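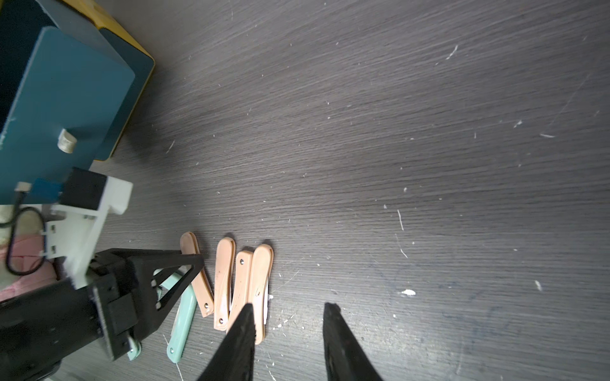 Why does a small workshop need to know its fixed costs before it sets a price?

Fixed costs have to be paid whether the shop sells one item or several hundred. If the price covers only materials and labor, each sale can look fine while the shop loses money over the month.

Unit 2: Costs and Prices
Instructor: Hauwa Haruna
Read before class. Bring a calculator.

Terms

Fixed cost: a cost that stays the same over a period no matter how much is made. Rent, insurance, and a monthly software fee are fixed costs.

Variable cost: a cost that rises with each item made. Materials, packaging, and pay by the piece are variable costs.

Contribution: the price of one item minus its variable cost. This is the money each sale leaves toward fixed costs. After those are paid, it becomes profit.

Break-even point: the number of items at which contribution equals fixed costs. To find it, divide fixed costs by the contribution per item. Round up, as you can't sell part of an item.

Worked case

Lucero Palomino runs Stusico, a one-person shop in Elbridge that makes canvas tool rolls. Her fixed costs are $279 a month. After canvas, thread, and shipping, each roll leaves her a contribution of $9.

279 divided by 9 is 31. She breaks even at 31 rolls a month. If she sells 50 in December, the first 31 cover her fixed costs and the other 19 bring in $171 of profit.

Now suppose she cuts the price by $2 to win a store order. The contribution drops to $7. 279 divided by 7 is 39.86, so she now has to sell 40 rolls to get past break-even. At 50 rolls her profit is $71. The price cut pays off only if it brings in enough extra orders. To get back to $171 she would need to sell 65 rolls, which leaves $176.

Her own time

Students often leave the owner's pay out of the sums. Lucero takes no wage in the case above, so the $171 has to cover her hours as well. Gilberto Muñoz will talk about this in his guest session, using his books from Henao. Have a question ready for him.

Costs that are hard to sort

Some costs are partly fixed. A phone plan may have a flat fee plus a charge for extra use. Split the bill and put each part where it belongs. Repairs are harder. For this course, treat them as fixed and use a monthly average.

For next class

Redo the case with rent up by $50 a month and the contribution back at $9. Find the new break-even point and the profit on 50 rolls. Show your work. Damir Stojanović has office hours at 4 p.m. for anyone stuck on the rounding step.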